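Projects > Design and Making > Year 2 reports > Interlocking task board

Interlocking Task Board: Group Report
Saranya Chowdary, Akua Gyamfi and Ikhsan Mandagi
Supervisor: Comfort Quartey
Submitted 2022-08-31

1. What we set out to make

Our group was asked to design a board of switches, sliders and buttons that could be taken apart and put back together in a different order. The brief came from the Clekham workshop, where the old practice boards were single sheets of wood with everything screwed down. If one switch failed, the whole board went on the shelf until someone had time to rewire it.

We decided early on that each control should sit on its own panel, and that the panels should lock together like puzzle pieces. A broken panel could then be lifted out and a spare put in. We called the design Notetti, which was the name of the folder we kept our drawings in and never got changed.

2. Layout

Akua drew the first layout in March. It had the buttons in one straight line along the bottom edge, with the sliders above them. When we tried it with a cardboard mock-up, people kept resting a hand on the buttons while they reached for a slider. We moved the buttons into a cluster and put the switches on a separate panel next to them.

The colours took longer than expected. Saranya wanted every panel the same dark green so the controls would stand out. Ikhsan thought different panels should look different, so that you could tell someone "the navy one" and they would know where to look. We ended up with a mixture of teal-green and navy, with light grey for the borders and for a large part of the board.
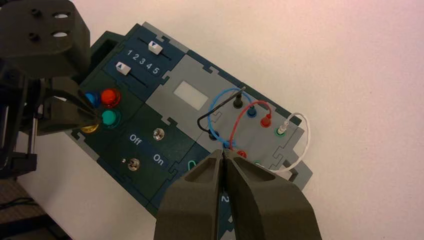
The slider panel was the hardest to get right. It has two sliders in parallel tracks, with the numbers 1 to 5 between them so that both can be read against the same scale. Each knob has a small blue triangle pointing in towards the numbers. Our first version had a plain line on the knob, and two of the people who tried it read the wrong side.

For the buttons we used red, teal-green, blue and yellow. They are all round and pushed straight down. The toggle switches sit on the panel beside them, where the words "On" and "Off" are in white on dark green. We tried a smaller size of lettering first, but Comfort could not read it standing up, so we made it bigger.

3. Problems

The joints between panels were too tight in the first batch. They went together well enough but had to be levered apart, and one corner snapped. We filed the tabs on the second batch by hand — slow work, and not very even. A few panels still rock slightly if you press near an edge.

We also lost time over the wiring. Eyerusalem Lemma from the year above showed us how to leave a loop of slack under each panel, which we should have done from the start.

4. What we would change

The next version needs a proper connector between panels. At the moment you still have to unplug wires underneath before a panel can be lifted out, and it is easy to put them back in the wrong place. We would also label the underside of every panel. The 3 spare panels are in the cupboard with the drawings, and the filing jig is in the same box.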